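Talk notes: Looking after seasoned carbon steel and cast iron
Speaker: Hendrik Dekker
Evening class, Pladden kitchen supply, room upstairs

Slide 1. Title
Say name, say Pladden, point out the handout pile. Questions at the end except for safety ones. Start at 7 pm whether or not the stragglers are in.

Slide 2. What seasoning is
Thin layer of oil, heated until it polymerises and bonds to the metal. It is a coating built from many thin coats. One thick coat goes tacky and lifts. Mention that the colour runs from straw to bronze to black, and that colour alone is a poor guide to how well food will release.

Slide 3. Oil choice
Grapeseed, canola, rice bran. All work. Flaxseed gives a hard finish but flakes in some kitchens, mine included. Avoid butter for the base coats: milk solids scorch. Smoke point matters less than people expect. Film thickness matters more. Pass the two test coupons along the front row, the sticky one first.

Slide 4. Oven method
Wash with detergent and dry on the element. Wipe oil on, then wipe it off with a clean cloth until the surface looks dry. Upside down on the middle rack, 255 degrees Celsius, 40 minutes. Cool in the oven. Repeat three times for a new pan. Check handles first: anything with a timber or silicone grip goes on the stovetop instead.

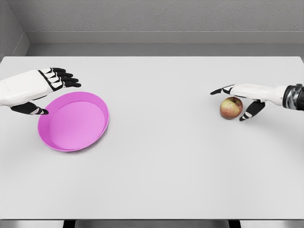
Slide 5. Acid and salt
Tomato, wine, vinegar and citrus soften the layer. A short deglaze is fine on an established pan. A two-hour ragù is a job for enamel or stainless. Stewed fruit likewise. Do not store cooked food in the pan overnight. Salt left in a damp pan will pit it.

Slide 6. Cleaning
Hot water and a stiff brush. Modern dish detergent does no harm in normal amounts. Caustic cleaners strip seasoning, as does the dishwasher. Chainmail scrubber for burnt sugar, light pressure. Dry over low heat, not on the rack.

Slide 7. Rust recovery
Surface rust: steel wool, rinse, dry, go back to slide 4. Deep pitting: usable if the base is flat. Cracks: retire the pan. Tell the Quintana skillet story if running ahead of time, skip it otherwise.

Slide 8. Induction
Preheat on low for several minutes. Full power on a cold thin pan can warp the base. Wian Mokoena has asked for this one to be covered properly, so leave the slide up and take questions on it here.

Close
Handout has the oven steps. Sinéad Mulligan is taking names for the knife class. Coupons back in the tin.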